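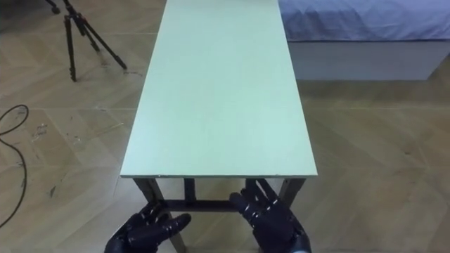 December 4, 2019

Got to Astside before nine and Idris Parry was already there with the keys. Cold in the room, so I kept my coat on for the first hour. The job for the day was the long green table. Carys Powell wants it out of the middle and along the wall before the Maddocks order comes in, and she had left a note with the measurements.

I wiped the top down first. It still has smudges you only notice from low down, and I gave up on those after the second cloth. The color has grown on me. I thought it looked like a dentist's office when we got it in June, but it goes well with the herringbone floor.

Idris measured the wall and got 194 centimeters clear between the pipe and the door frame. Carys had written 105, which must be the width of something else. We called her and she said to go by the tape.
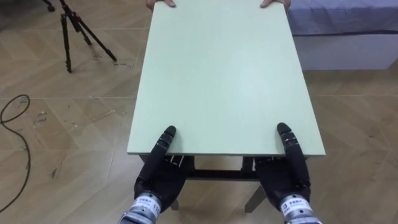 The trick with that table is to carry it from the short ends, fingers under and thumbs out of the way. Lifting it by the long sides makes the middle hard to get past the doorway. No dragging, either. The floor cost too much for that, and there is one scratch by the radiator already that I don't want to talk about.

Lunch was soup from Rorkaria, $20 for three of us with bread. Carys came over for it and paid.

In the afternoon I went through the Ralell box. It was supposed to have 100 felt pads for the table and chair legs. They were the small ones, no use for the table. I put them in the cupboard and wrote to ask for the next size up.

Home by five. Need to bring the long tape tomorrow and ask Idris for the spare key.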